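カテゴリ：現場の自動化と働き方 ／ 投稿一覧

件名：Re: 洗濯・リネン部門へのロボット導入、人の配置はどうなりましたか

Fillelの洗濯部門で運用を担当している者です。返信が遅くなりました。うちの場合を書きます。機械の性能の話は前にほかの方が詳しく書いていたので、人の側を中心にします。

> 当社でも宿泊部門の洗濯業務にヒト型の試験導入を検討しています。
> メーカーの資料はひととおり読みましたが、どれも処理枚数の話ばかりで、
> 働いている人の勤務や役割がどう変わるのかがわかりません。
> すでに入れている職場の方がいらしたら、次の点を教えてください。
>
> ・人数は減ったか。減ったとしたらどういう形でか
> ・新しくできた仕事は何か。それは誰がやっているか
> ・時給や評価に反映したか
> ・現場の反応
>
> 社内では「補助だから何も変わらない」と説明する予定になっていますが、
> それで済むのか自信がありません。

まず前提です。Fillelは中長期滞在向けの住居を運営していて、私の部門は入居者の衣類とリネンの洗濯、乾燥、たたみ、返却を受け持っています。所属は39人で、ほとんどが短時間勤務です。大きな工場のようなラインはなく、洗濯乾燥機のある小部屋がいくつかに分かれていて、担当者がそこを回ります。ロボットはMindgateから借りているもので、試験をしているのはそのうちの一室だけです。作業指示と記録にはMowatという管理画面を使っています。導入から3か月たちました。

任せているのは、台に置かれた布を一枚ずつに分けて広げ、たたむところまでです。洗濯機への投入と取り出しは人がやっています。返却前の検品も人です。入居者の衣類は対象から外していて、職員用のタオルと布類だけを扱っています。この線引きは最初に決めて、今も動かしていません。

枚数を気にする方が多いと思うので先に書いておくと、この部屋で一日に出る対象の布は多い日で263枚です。ロボットが最後まで処理して検品を通ったのは、今月のよい日で124枚前後でした。残りは従来どおり手でたたんでいます。この数字を見て「半分近く減った」と本社に報告した人がいて、あとで訂正してもらいました。たたむ手間は減っていますが、そのぶん前後の作業が増えています。

一番増えたのは、台に置く前の準備です。手でたたむ人は、布が丸まっていようが裏返っていようが、持ち上げながら直していきます。本人も意識していないので、作業手順書にも「たたむ」としか書いてありませんでした。ロボットに渡す段になって、その「持ち上げながら直す」部分を別の作業として書き出すことになりました。特に困るのが、布の中に別の布が入り込んでいるものです。

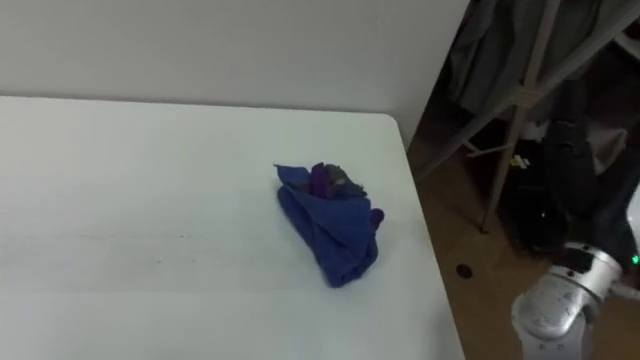
作業台の青い布。紫とグレーの布のかたまりを一部包んでいる

今は、台に置く前に人が一度ほぐすかどうかを担当者が判断しています。全部ほぐすと手でたたむのと時間が変わらなくなります。まったくほぐさないと途中で止まる回数が増え、止まるたびに人が呼ばれます。どのくらいの状態なら渡してよいかを紙にしようと何度か試しましたが、文章にすると人によって受け取り方が違いました。結局、経験の長い人が隣について、渡す、渡さないを実際の布で見せる形に落ち着いています。この教える時間は、導入計画のどこにも入っていませんでした。

ご質問の順に答えます。

人数について。試験を理由に辞めてもらった人はいません。ただ、期間中に自己都合で辞めた人がいて、その補充は止まったままです。人事は「試験が終わるまで様子を見る」と言っています。これを人数が減ったと見るかどうかは立場で分かれると思います。部門の中では、減ったと受け止めている人のほうが多いです。検討中であれば、欠員補充をどう扱うかを試験の前に文書で決めておくことを勧めます。うちは決めていなかったので、説明会で聞かれても答えられませんでした。

新しくできた仕事について。立ち会い、復旧、記録の三つに分かれます。立ち会いは、動いている間その部屋にいて、異常があれば停止ボタンを押す役です。復旧は、止まったときに台の上を整理して再開させる作業です。記録は、止まった理由をMowatに入力することで、選択肢から選ぶ欄と自由記入の欄があります。

このうち記録が思ったより負担になりました。最初は選択肢が細かすぎて、「把持失敗」と「認識失敗」のどちらを選べばよいのか現場ではわかりません。見ている側からすると、布をつかまなかったという事実しかないわけです。Mindgateに頼んで「つかまなかった」「落とした」「動かなくなった」「人が止めた」という言い方に直してもらいました。それから入力漏れは減りました。どうして失敗したかは向こうのログで調べてもらえばよく、洗濯係に推測させる必要はなかったと思います。

誰がやっているかですが、当初は若い人に割り当てました。画面に慣れているだろうという理由です。これは失敗でした。復旧で必要なのは布の扱いのほうで、画面の操作は半日で覚えられます。今は希望者の中から、たたみの経験が一年以上ある人に頼んでいます。結果として、ベテランが手を動かす時間が減り、ほかの部屋の手たたみが経験の浅い人に寄りました。そちらの検品の差し戻しが一時増えています。一室だけの試験でも、影響はその部屋だけに収まりませんでした。

時給と評価について。立ち会いに入った時間には手当をつけています。金額は伏せますが、小さい額です。もめたのは金額よりも評価のほうです。うちの評価表には時間あたりの処理枚数という項目があって、立ち会いをしていると本人の枚数はゼロに近くなります。ロボットがたたんだ枚数を立ち会った人の成績に入れるという案が出ましたが、機械の調子がよい日に当たった人が得をするのでやめました。いまは立ち会いの時間を分母から抜いて計算しています。勤怠の締めのときに手作業で直していて、これもまた増えた仕事の一つです。

同じグループのGemwoodでは、枚数の項目そのものを評価からなくしたそうです。そこまでやるには本社の承認が要るので、うちではまだ話が進んでいません。

休憩の取り方も変わりました。以前は乾燥が終わるまでの待ち時間に交代で休んでいました。立ち会いがあると、待ち時間に部屋を離れられません。動作中は必ず誰かがいる決まりだからです。最初の月はこれを見落としていて、休憩が後ろにずれ続けた人が出ました。今はロボットのほうに休憩時間を設定しています。決まった時刻になったら待機姿勢に戻し、人も部屋を出ます。稼働時間は短くなりますが、苦情はこれでほぼなくなりました。

場所の問題もあります。図面の上では机と機械とロボットが収まっていても、人が洗濯かごを持って通る幅は別に考えないといけません。ケーブルは床をはうので、そこをまたがずに洗濯乾燥機の前まで行けるかどうかを先に見ておくべきでした。うちでは動作中は台車を入れず、かごは入口で手渡しにしています。手渡しにすると一人では回らないので、ここでも人の組み方が変わりました。
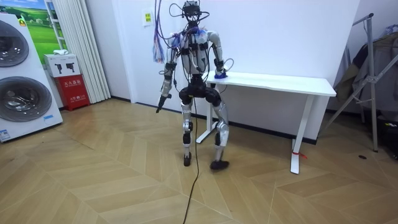 楽になったかと聞かれたら、腕は楽になったけれど気は休まらない、と答えた人がいました。手でたたんでいるときは別のことを考えていられたのに、立ち会いの日はずっと見ていないといけないので、家に帰ってから疲れが出るそうです。同じ日に二回立ち会いに入るのはやめてほしい、とも言われました。

この要望は翌月のシフトから反映しました。立ち会いは一人一日一回まで、続けて入るのは最長でも一コマです。見守りは楽な仕事だと管理側は考えがちで、私もそう思っていました。シフトを組む人が一度自分で入ってみるのがよいと思います。私は半日入りました。手を出したくなるのを我慢するのがつらかったです。つかみ直しを何度も繰り返しているのを見ていると、つい横から広げてやりたくなります。実際に手を入れてしまう人もいて、これは安全上まずいので、停止を押してから触るという順番だけは毎朝確認しています。

現場の反応は、正直に書くとばらばらです。肩や手首を痛めている人からは、続けてほしいと言われています。その人たちには立ち会いと検品を中心に入ってもらっていて、この点は入れてよかったところです。一方で、たたむ仕事が好きで続けてきた人もいます。そういう人にとっては自分の作業を機械に見せて教える役になるので、気が進まないという話も聞きました。無理に割り当てることはしていません。

カメラについても書いておきます。ロボットの頭についているものと、部屋を撮るものがあります。導入前の説明では「動作確認のため」としか言っておらず、人の手際を測るのに使うのではないかという心配が出ました。Mindgateとの間で、人が写っている映像を評価や勤怠の確認に使わないという覚書を交わし、その写しを控室に置いてあります。順番としては、機械を運び込む前にやるべきことでした。

「補助だから何も変わらない」という説明については、うちではやめました。最初の説明会でほとんど同じ言い方をしたのですが、翌週にはシフト表の形が変わったので、説明が信用されなくなりました。二回目からは、変わる作業、変わらない作業、まだ決まっていないことを分けて一枚に書き、決まっていない欄も空けずに「いつ決めるか」を書いて配っています。補充の件もそこに載せました。答えはまだ出ていませんが、載せてあるだけで同じ質問を毎回受けることはなくなりました。

対象を入居者の衣類に広げるかどうかは、これから検討します。返却間違いや傷みがあったときに誰が責任を持つのかが未整理で、少なくとも今の検品の人数では無理だと伝えてあります。

立ち会いのシフト表のひな型と、停止理由の入力項目の一覧は、社名を抜けばお出しできます。必要な方はこのスレッドに返信してください。表計算の形式です。逆に、夜間の無人時間帯に動かしている職場があれば、復旧を朝の人にどう引き継いでいるのか教えてもらえると助かります。

Fillel 洗濯部門 運用担当

コメント 3件 ・ このスレッドをフォローする
当サイトでは利便性向上のためCookieを使用しています。閲覧を続けると使用に同意したものとみなされます。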